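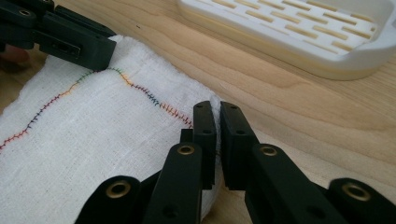 Issue 14

Why Does Soap Work?

Grown-ups have been telling you to use soap since before you could talk. Very few of them have explained what it does, possibly in the hope that you wouldn't ask. So ask.

Start with water. Water is good at washing away things that like water, such as salt, sugar, and most mud. It is hopeless with grease. Pour a little cooking oil into a glass of water and stir as hard as you please. Go and have a snack. When you come back, the oil will be floating on top, looking pleased with itself.

The trouble is that your hands make oil all day long. Dirt sticks to the oil, germs stick to the dirt, and then you pick up a sandwich.

A bit of soap is made of tiny things called molecules, far too small to see. Each one is shaped like a tadpole. The head loves water. The tail can't stand water, but it loves grease. When you scrub, the tails dive into the nearest blob of grease and the heads stay outside, holding on to the water. Soon the blob is surrounded. Scientists call this little ball a micelle (say "my-SELL"). Rinse, and the whole ball goes down the drain with the water.
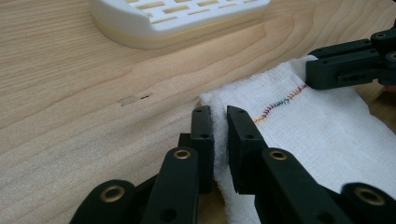

A slotted soap dish on a wooden tabletop.

Soap dishes have slots for a good reason. A bar left sitting in a puddle goes soft and slimy underneath, and then you are washing your hands with something like warm cheese. Slots let the water drip away.

Cloth gets dirty in much the same way that you do. Grease hides down between the threads, so a shirt needs plenty of swishing before the soap can reach it.

Try it yourself: Fill a bowl with water and sprinkle pepper on top. Put a dab of dish soap on your fingertip and touch the middle. The pepper will race for the edges - much faster than most people go to wash their hands before dinner.

Words by Lena Zawadzka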